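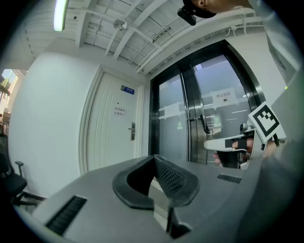 Varghese Completes Corridor and Door Renewal at Hutska Center

Ten-floor program brings new locks, clearer signs and safer glass entrances to tenants

October 26, 2026

Varghese Property Management today announced the completion of the corridor and door renewal program at Hutska Center, its mixed office and laboratory building. The work covered the shared corridors on all 10 floors, the doors that open onto them, and the signs and notices tenants and visitors use to find their way. A total of 905 doors were inspected during the program. Each was repaired, refitted or replaced according to its condition.

The program began in May and was carried out by Wisen Interiors under a single contract. Electronic locks were supplied under the Rosix name, which Varghese selected after a trial on two floors of the building last year. All tenants remained in their suites while the work was done.

"The corridors are the part of the building that every tenant shares," said a spokesperson for Varghese. "People had told us that they could not find the right door, that keys were hard to manage, and that some of the glass entrances were difficult to see in low light. We have dealt with those three points on every floor."

White walls and open ceilings

The former corridors had been painted at different times in several shades, and many sections carried marks from carts and deliveries. All corridor walls have been filled, sanded and painted white. Door frames on the solid doors are finished in the same white as the walls, so that sign plates and lock hardware stand out clearly to a person walking toward them.

The old closed ceiling was taken down. White slats now run overhead, with the beams left exposed, and maintenance staff can reach cables and pipes by lifting out short sections. Wisen reports that the change has made routine access quicker and has reduced the number of occasions on which a corridor must be closed. Paint touch-up kits have been left in the service room on each floor.

Electronic locks on room doors

Single doors to offices, workrooms and storage rooms have been fitted with silver electronic locks with lever handles. The lever was chosen in place of a round knob because it can be worked with an elbow or a closed hand, a point raised by several tenants who carry equipment between rooms.

Each tenant administrator can now grant or withdraw access to the rooms in that tenant's suite. Lost cards may be canceled the same day by contacting the building office. Mechanical override keys are held by building security and are released only against a signed request.

Tenants who asked to keep an existing lock on a particular room were able to do so, provided that the lock met the fire code and a copy of the key was lodged with security. These doors will be reviewed when the tenant's lease is next renewed.

Glass double doors

Entrances to larger suites and controlled areas have dark-framed glass double doors with vertical metal pull handles mounted near the center, where the two doors meet. Frosted bands run horizontally across the glass. The bands make the doors easier to notice and give some privacy to those working inside, while leaving enough clear glass to see whether a person is about to come through from the other side.

Door closers have been reset so that the doors can be opened with less force. Tenants are asked not to prop them open with boxes, chairs or wedges. Where a tenant expects a large delivery, the building office will arrange for the doors to be held open under supervision.

Illuminated exit signs in suites and lobbies were tested as part of the program, and units that failed the test were replaced. Test records may be viewed at the building office on request.

Signs and notices

The renewal included a full review of signs. Over the years the building had gathered 2,414 signs, labels and posted notices, many of them out of date and some in conflict with one another. Varghese has removed those that no longer applied and has set a common standard for those that remain.

Under the new standard, a small blue plate is fixed near the top of a room door, where it can be seen over the shoulder of a person standing in front of it. Printed notices from a tenant are placed at mid-height on the door, on white paper, with short text in Chinese. Tenants may prepare these notices themselves. They should be limited to two lines where possible and should be taken down when they are no longer needed.

Rules that apply to an entire suite are posted on the entrance glass. The most common of these is the white sign reading 禁止拍照 ("No photography") with a camera symbol, which is used at the entrances to suites where tenants have asked for it. The symbol allows visitors who do not read Chinese to understand the rule. Signs of this type are placed on the right-hand pane, so that visitors learn to look in the same place on every floor.

Each tenant sets its own rules inside its suite, and the building's sign does not replace any written agreement between a tenant and its visitors. Questions about what may be recorded or carried into a suite should be put to the tenant concerned.

Order of work

The program was carried out floor by floor, starting at the top of the building. Noisy tasks, including the removal of the old ceilings, were done in the evening. Wisen crews worked on one side of a corridor at a time so that the other side remained open. Where a room door had to be taken off, a temporary door was hung before the crew left for the day.

The fourth floor took longer than planned. Several door frames there were found to be out of square, and eight of them had to be rebuilt before the new hardware could be fitted. Tenants on that floor have received a credit on their service charge for the added disturbance.

"Work in an occupied building depends on agreement with the people in it," said a project manager at Wisen Interiors. "We posted the schedule for each corridor in advance and changed it when a tenant had an important visit or a test that could not be moved. The fourth floor asked for more patience than the others, and we are grateful for it."

Reuse and disposal

Solid doors that were sound were kept, planed where necessary and repainted. Hinges, closers and handles in working order were cleaned and placed in the building's spare parts store. Metal from old locks and ceiling frames was sorted on site and collected for recycling. Ceiling panels that were still in good condition were offered to tenants, and the remaining panels were removed by a licensed carrier.

Information for tenants

Access cards have been issued to all registered occupants. Occupants who have not received a card should apply to their own company's administrator in the first instance. The building office will issue visitor cards at the ground-floor desk during normal opening hours.

Requests for new sign plates should be made in writing and should give the room number, the exact wording and the name of the tenant. Plates are normally fitted within two weeks. Tenants should not attach plates, hooks or adhesive strips to the doors or glass on their own account, as some adhesives damage the finish.

Faults with a lock, lever, pull handle or closer should be reported to the building office by telephone. A fault that prevents a door from opening or closing will be treated as urgent at any hour.

Next stage

Varghese will turn next to the stair landings and elevator lobbies at Hutska Center, which are to be painted in the same white and fitted with matching floor numbers. Design work for this stage is under way. The schedule will be sent to tenants before any work begins.

About Varghese Property Management

Varghese Property Management owns and operates Hutska Center and provides building services to its office and laboratory tenants.

About Wisen Interiors

Wisen Interiors is a fit-out contractor specializing in work in occupied commercial buildings, including partitions, ceilings, doors and signs.

Media inquiries

Inquiries about this release should be addressed to the Communications Office, Varghese Property Management, Hutska Center, Ground Floor. Requests to visit the building must be made in writing and are subject to the consent of the tenants on the floor concerned.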